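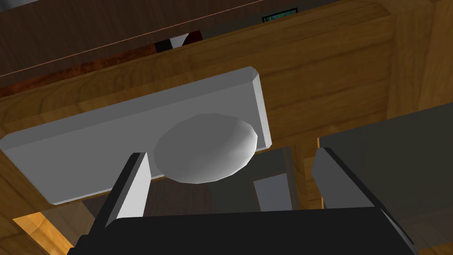 Cupboard knob keeps working loose, tried everything I can think of

Posted by Hadi Daher

Hi all, hoping somebody can put me out of my misery. We moved in last March and the kitchen came with the flat (the previous lot left in a hurry and took the lightbulbs, but that's another story). One of the cupboards has a knob that turns round and round in your fingers. I tighten it, it's lovely for a week, then my kids get at the biscuits and it's spinning again.

So far I've tried doing the screw up as tight as I dare, a dab of PVA, and a rubber washer out of an old tap. The washer lasted longest. It's a single bolt that goes in from the back of the door, ordinary cross head, and the knob has a metal thread inside which looks fine to me. I'm renting, so I can't go drilling new holes, and the landlord takes 23 days to answer a text. Is there a proper fix or do I just keep a screwdriver in the cutlery drawer for ever?

Unnur Brynjólfsdóttir

Ooh, I had this all through my last kitchen and it drove me up the wall! Take the bolt right out and see how long it is. If it's too long it reaches the bottom of the thread in the knob before the head has pulled up against the door, so it feels tight and it isn't. Mine were doing exactly that. I swapped them for ones 3 mm shorter and that was the end of it.

If the length is all right, then you want threadlock, the blue sort and definitely not the red (you'll never get the red undone and your landlord will want a word). One drop on the end of the bolt, do it up, then leave it overnight. Wipe the old PVA off first with warm water and an old toothbrush or it won't take.

Keep the original bolt in an envelope for when you move out.

Gianni Grasso

superglue

Pranab Ekanayake

Please don't superglue it. My brother-in-law did and the knob came off with a bit of the door attached.

Agree with Unnur about the blue stuff. I'd add a shakeproof washer under the bolt head, the type with little teeth. Our hardware shop sells them loose and I got 6 for less than a cup of tea. Rubber squashes down over time, so I'm not surprised yours gave up. Only thing is the teeth can mark the inside of the door a bit, so if your landlord is fussy put a plain flat one behind it.

Hadi Daher

Just had the bolt out and it does look long next to the one from the cupboard beside it! Off to the shop before they shut. Thanks both, will try a shorter one first and the threadlock if that's no good.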